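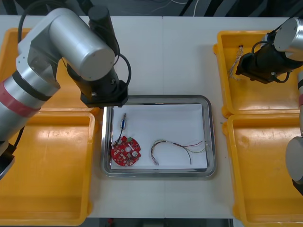

Jamshid Sharifi

Print this article | E-mail to a friend

Most people who take electronics apart at home start by losing a part. A screw rolls off the desk, a connector gets brushed into a keyboard, and the afternoon is over.

Nuria Admasu has spent years teaching repair classes in Drirstead, and she begins with trays. Her first class has no soldering in it at all. Students learn where to put things down.

"I want one place for what you are working on and other places for what you are finished with," she says. "If those two get mixed, you are sorting junk."

The layout she likes is close to the one shown with this article: a shallow steel tray in the center of a white table, and yellow plastic bins to the left and right. The steel tray is lined with a sheet of white paper. Small parts show up well on it, and you can write on the margin with a pencil. When the paper gets dirty, throw it out and cut another. 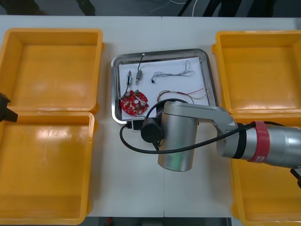

A round red circuit board and other parts on the paper-lined tray.

Admasu tells beginners to decide what each bin is for before they pick anything up. Boards can go in one, leads and connectors in another. She leaves one bin for parts she can't name yet – it is often the fullest by the end of class.

Bins don't need to be expensive. Hers cost 30 dollars for the set, and the steel tray came from a restaurant supply store. She does spend money on light. A lamp straight overhead puts glare on glossy plastic, so she sets hers off to one side.

The next class starts in June and is already almost full.

2 comments | 70 shares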